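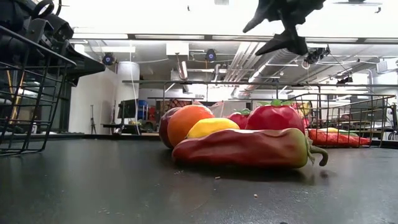

2 min read

Marthinus Coetzee learned to cook at 27, in a rented unit in Lutport with one working burner. "Toast. Toast and tinned soup, that was me." Now he runs the beginners' nights at Skekbridge, and first class is all talk - no knives, no heat. Colour gets people going, he reckons. A toy pepper, dark red with a bit of yellow-green near the stem, and he'll ask the group when they'd pick it. "Everyone's got an opinion on a pepper. Then they're chatting, and they've forgoten to be nervous."

Classes cost $29. Too cheap? "Probably. Rent went up in August, so ask me again."

He's stubborn about onions. Low heat, lid on, leave them be. "People stir and stir. Go sit down!"

Favourite thing to teach - lentils, his mum's way, with far too much cumin. Least favourite is pastry. "My hands are to warm. I send them to the bakery on Illard Street."

New term starts when the hall floor's done.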